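Gusavero Releases Version 3 of Its Oscillation Analysis Library

Tuesday, September 29, 2020

Gusavero, a developer of mathematical software, today released version 3 of Vumach, its library for the numerical study of nonlinear differential equations. The new version adds a solver for delay equations, a rewritten continuation routine, and a set of worked problems for use in graduate courses.

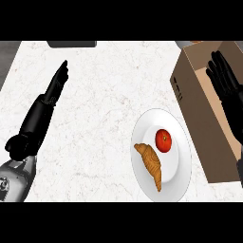
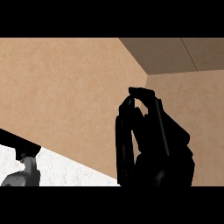

Vumach is used to find periodic solutions of systems of ordinary differential equations and to follow those solutions as a parameter changes. Earlier versions could handle equations in which the rate of change depends only on the present state. Many models in population biology, machining and control include a time lag, and users had to approximate the lag by adding extra equations. Version 3 accepts the delay directly. A system may contain one fixed delay or several, and the delays may themselves be used as continuation parameters.

The delay solver uses piecewise polynomial collocation on an adaptive mesh. The user supplies the right-hand side, a starting guess and a tolerance. The program then returns the periodic solution, its period, and the leading Floquet multipliers, which determine whether the solution is stable. State-dependent delays are not supported in this release.

The continuation routine has been rewritten from the ground up. In version 2, step size was controlled by a single rule based on the number of Newton iterations at the previous point. This worked well on smooth branches but often stalled near folds and sometimes jumped to a neighboring branch without warning. The new routine also checks the angle between successive tangent vectors, and it stops with a message when the two tests disagree. Users who prefer the old behavior can select it with a setting in the input file.

Gusavero tested the release on a collection of 1516 problems drawn from its own archive and from files sent in by users. The collection includes forced and unforced oscillators, coupled systems, and spatial discretizations of beam and membrane models. Results were compared with those from version 2 wherever the older program was able to complete the run. Differences larger than the requested tolerance were traced by hand, and the findings are listed in an appendix to the manual.

Other changes in version 3 include:

Branch switching at period-doubling points, with both branches saved to the same output file.
Optional symbolic differentiation of the right-hand side, so that Jacobians no longer need to be typed in by the user.
A plain text log that records the mesh, step size and residual at each point.
Corrected error estimates for stiff problems with widely separated time scales.

The worked problems are issued as a separate book, the Camamar Problem Set, available in print and as a file download. It contains 14 chapters, beginning with the Duffing and van der Pol equations and ending with delay models. Each chapter opens with a short derivation by perturbation methods, followed by the same calculation in Vumach, so that students can compare the asymptotic result with the numerical one. Solutions to the odd-numbered exercises are printed at the back. A full set of solutions is available to instructors on request.

The chapters on averaging and multiple scales are based on lecture notes first prepared for the Avcı winter course, and have been revised and reset for this edition. The next session of the course will be held online in January and will use version 3 throughout. Places are limited to 50. Participants should be comfortable with linear algebra and a first course in differential equations -- no previous experience with the software is required.

Input files written for version 2 will run in version 3 without changes, with one exception. The keyword for the phase condition has been renamed, and files that use the old keyword will produce an error message giving the new one. Output files have a new header, and a small conversion program is included for users who need to read older results.

Current license holders may download version 3 at no charge from their account page. New licenses are offered for single users, departments and whole campuses. The manual and the first two chapters of the Camamar Problem Set can be read without a license.

About Gusavero

Gusavero develops and supports software for applied mathematics, with a focus on differential equations and dynamical systems. Its products are used in teaching and research.

Press and license inquiries may be sent through the contact form on the Gusavero website.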